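Gokia 추모 테이블 세트 Kurnon (장례식장·가정 겸용)

품번 Kurnon 699 / 대형 Kurnon 1401
제조 Gokia, 디자인 Primo Zuccaro
재고 있음. 오후 3시 이전 주문건 당일 출고. 목요일은 출고 없음.

급하신 분 많은 거 압니다. 필요한 내용만 적습니다. 읽어보시고 모르겠으면 전화 주세요. 게시판 글은 답이 늦습니다.

어떤 제품인가
빈소 입구나 접객실 한쪽에 놓는 추모용 접이식 테이블입니다. 영정 액자, 방명록, 초, 고인 유품 몇 가지 올려두는 용도. 제단 대용 아닙니다. 제단은 장례식장에 이미 있고, 이건 그 옆에 따로 두는 상입니다. 49재나 기일에 집에서 다시 꺼내 쓰시는 분들이 많아서 다리가 접히게 나왔습니다.

구성품
상판 1장
접이식 다리 1조
액자 받침 1개 (각도 3단)
방명록 받침 1개
덮개천 1장 (아이보리 무지)
보관 가방

초와 촛대, 액자, 방명록은 별도입니다. 같이 들어있는 줄 아셨다는 문의가 계속 옵니다. 안 들어있습니다.

규격
Kurnon 699: 폭 699mm, 높이 702mm. 좁은 빈소, 아파트 거실용.
Kurnon 1401: 폭 1401mm, 높이 702mm. 유품이 많거나 꽃바구니를 같이 놓으실 때.
높이는 두 제품 같습니다. 나란히 붙여 쓰셔도 단차 없음.
색상은 월넛, 화이트 두 가지. 월넛은 조명에 따라 조금 붉게 보입니다. 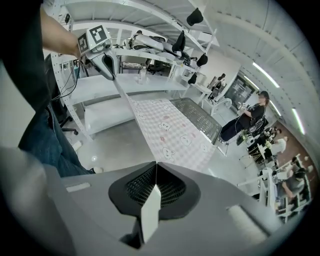 덮개천은 기본으로 아이보리 무지가 들어가고 추가 구매는 흰색, 먹색, 연회색 세 가지입니다. 전부 Vitale 원단이고 손세탁 됩니다. 건조기는 안됩니다, 줄어듭니다. 꼭 저희 천을 쓰셔야 하는 건 아니고요. 집에 있는 식탁보 쓰셔도 됩니다. 분홍 흰색 체크에 토끼 얼굴 그려진 이런 천도 괜찮습니다. 아이를 보내신 댁이나 고인이 평소 좋아하시던 무늬가 있으면 그걸 까는게 제일 낫습니다. 격식 따지는 어르신 계시면 무지 한 장 더 준비해두시고요. 699는 일반 2인 식탁보면 덮이고, 1401은 길이를 꼭 재보고 까세요. 바닥에 끌리면 조문객 발에 걸립니다.

설치
1. 가방에서 꺼내 상판을 바닥에 뒤집어 놓습니다
2. 다리를 펴고 딸깍 소리 날때까지 밉니다
3. 둘이서 들어 세웁니다 (699는 혼자도 가능)
4. 천 깔고 받침 올리기
공구 필요 없음. 설명서는 가방 앞주머니에 있습니다. 바닥이 고르지 않으면 다리 끝 조절 나사를 돌려 맞추세요.

초 사용시
촛불은 반드시 받침 있는 촛대에. 천 위에 바로 올리지 마세요. 상판은 열에 강한 소재가 아닙니다. 밤새 켜두실 거면 LED 초 권합니다. Brolow LED 초 같이 담으시면 배송비 한 번만 받습니다. 장례식장에 따라 실초 금지인 곳도 있으니 사무실에 먼저 물어보세요.

이름판 각인 (선택)
상판 앞면에 붙이는 작은 이름판입니다. 고인 성함, 생몰년, 짧은 문구 한 줄까지. 한자 가능, 세례명 법명 가능. 주문서 메모란에 적어주시면 그대로 새깁니다. 저희가 맞춤법 고치지 않습니다. 한자는 꼭 다시 한번 확인하고 보내주세요. 각인 들어가면 출고 하루 늦어집니다. 발인 전에 받으셔야 하면 각인 없이 먼저 받으시고 이름판만 나중에 따로 받는 방법도 있습니다. 양면 테이프 부착식이라 어렵지 않아요.

대여
수도권만. 3일 기준이고 하루 연장 가능합니다. 장례식장으로 바로 보내드리고 발인 당일 저희 기사가 회수합니다. 호실, 상주 성함, 발인 시간 이 세 가지는 꼭 적어주세요. 호실이 바뀌면 바로 문자 주시고요. 덮개천은 대여에 포함이고 세탁해서 돌려주실 필요 없습니다. 촛농 묻은 것도 그냥 두세요.

교환 반품
미사용 제품은 7일 이내. 각인 제품은 반품 불가, 저희 오타면 다시 만들어 드립니다.
다리 잠금쇠 고장은 1년 무상. 부품만 보내드리는게 보통 더 빠름니다.
상판 긁힘은 보증 안 됩니다.

자주 오는 문의
야외 써도 되나요 - 잠깐은 됩니다. 비 맞으면 상판이 붑니다. 산소에 두고 오시면 안되고요.
얼마나 올릴 수 있나요 - 액자, 꽃, 유품 정도는 문제 없습니다. 걸터앉지 마세요.
종교 상관 있나요 - 없습니다. 문양 자체가 없는 제품입니다.
반려동물 장례에도 쓰나요 - 네, 699 많이 하십니다.
단체 구매 - 상조회사, 교회, 성당, 사찰 따로 견적 드립니다. 지금까지 Kurnon 시리즈 대략 2000조 나갔습니다.

주문 전에 확인
엘리베이터 없는 건물은 메모 남겨주세요. 제주와 도서지역 추가 운임. 부재시 문앞에 두지 않고 전화드립니다. 모르는 번호라도 받아주세요.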